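Subject: Re: Mulitby bin-picking kit – trial results?

On 18/05/2025 the Toledo shop wrote:

> We have the Mulitby kit on quote from Wesidov, list price 3675. Does it cope with flat bar stock in a metal bin, or only with the molded parts in their brochure? And is the calibration plate extra?

The plate is extra. The kit covers the gripper, the mounting flange and a license for 2 cells. Our quote was the same as yours, before freight to Cellville.

Flat bars are workable with limits. We run rectangular bars in red and green, dropped at random angles in an open gray bin, on a KUKA arm. Over the trial we logged 2321 pick attempts. Most faults came from bars lying close to a wall, where the fingers have no clearance on one side. The software skips those and retries after the next pick.
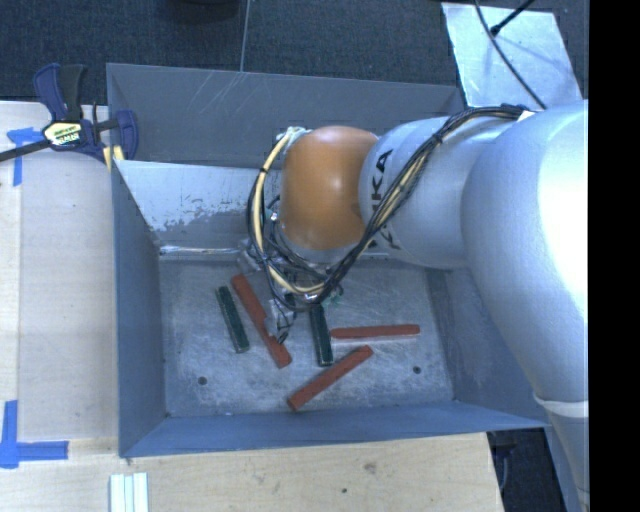

Cable routing needs more thought than the manual gives it. Leave a generous loop at the wrist and tie it at short intervals – the supplied ties are too few. Clamp the bin as well. If it shifts, fault 1961 comes up and the cell has to be retaught.

Bare metal floors reflect. We set exposure by hand and left auto off. Wesidov promises a fix in the August release, but I would not buy on that basis.

Two open items on our side: finger wear, and whether the license moves with the controller. If you get the second one in writing, please post it to the list.

– Cellville automation cell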